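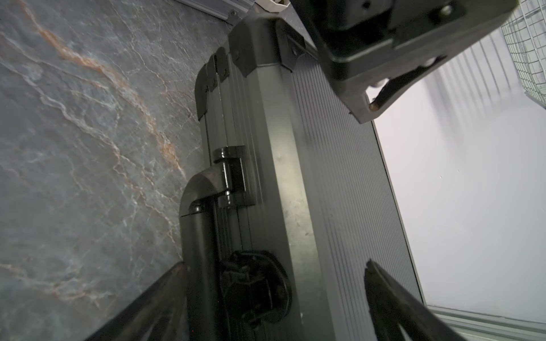
The Liteo 13 is a hard case for a portable mixer and its cables, and I bought it to replace a padded bag that had lost its zipper. It has been on the road since September, mostly in the back of a van between Rendimholm and Fullanthorpe. The shell is black aluminum with a ribbed panel and black plastic corner protectors fastened with rivets. Stood on its narrow edge it takes up very little floor, so that is how I store it. The matte finish is less practical. Specks and smudges show on the flat rim, and a dry cloth moves them around without removing them.

Inside there are two layers of foam. The lower layer is pre-cut in small cubes that pull out by hand. Cutting the space for the mixer took one evening, and I left a wall of two cubes on every side. The first wall I tried was a single cube thick and it tore at the corner near the power socket. The upper layer is flat and presses on the faders when the lid is down. I trimmed a shallow recess over them with a bread knife.

The latches close evenly and have a short throw. One of them needed a drop of oil after a wet load-in. The lock is a basic key type and will slow down a curious person, no more than that. Both keys are identical to the keys on a second Liteo case owned by Pádraig Brophy, which he found out by opening mine.

Loaded weight is 9 kg with the mixer, power supply and 5 short cables. The handle is comfortable up a flight of stairs but has no padding, and on a long walk from a parking lot I change hands. There are no wheels. The Lo case in the same size has them, along with a shallower base that would not close over my mixer.

The price was $97 with the foam included. Replacement foam is sold only as a full set, which is poor value if you need the lower layer alone. The hinge screws came loose once and have held since I refitted them with thread locker.

Rating: 4 out of 5. I would buy it again for fixed equipment that stays in one layout.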